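Kasumton Reserve – public assembly site check
12 February 2021
Permit conditions apply to a gathering of up to 3,000.

## Before the gathering

- [x] Notice of assembly lodged and copy on site
- [x] Route map matches the permit
- [ ] Speakers' area marked out

Comment: the speakers' area was moved 11 metres after the permit was issued. The map needs an amended copy. 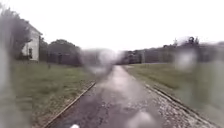 - [x] Counter-protest area agreed, with its own entry
- [x] Legal observers have vests
- [ ] Amplified sound limit posted at both entries

Comment: the site rules say no political signs. The permit has no such condition – take it down. 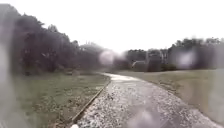
Tilitz asked whether marshals may turn people away over what is on a placard. They may not, unless it breaks the law or the placard itself is a hazard.

## Marshals and first aid

- [x] 64 marshals rostered
- [ ] Briefing sheet covers the right to film police
- [x] First aid post staffed 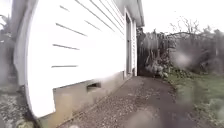

*Checked and written up by Mac Carthaigh*

## Access

- [x] Emergency vehicle lane kept clear
- [ ] Wheelchair viewing area signed

Comment: the permit gives people using wheelchairs the same right to hear the speakers. The July form left this out. A long gravel path with loose stones and a shiny wet patch partway up should not be their only way in.

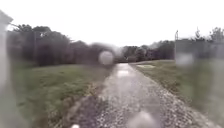

Complaints forms go to the council desk, 213 printed. Keep them dry and hand them out on request, with no name needed. If the march uses a gravel path like this one, narrow and loose underfoot, put a marshal at each end and let people set their own pace.

- [ ] Amended map sent to Elis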